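2025-07-21 | Posted by the Femgate Paddler

I've finally bought my own paddleboard! After 14 months of hiring the battered ones at Zimthorpe reservoir (the fins wobble, you know the ones), I gave in and ordered a Dolan.

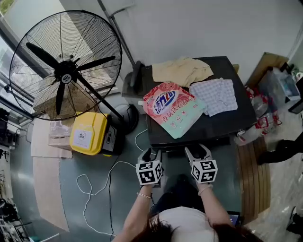

It's the wider one, and I was standing up within 2 minutes of launching. Pumping it up is another matter - over 30 strokes before the gauge even twitches, and my arms were jelly. 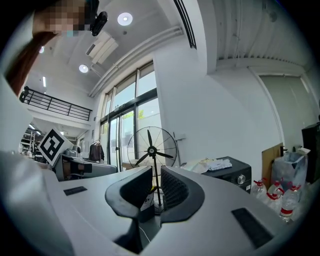

The leash is a bit short for me so I'll swap that before September, when a few of us are off to Burkemura for the long paddle. If you've done it, which slipway did you use?

3 comments | Share this post

We use cookies to improve your visit. Accept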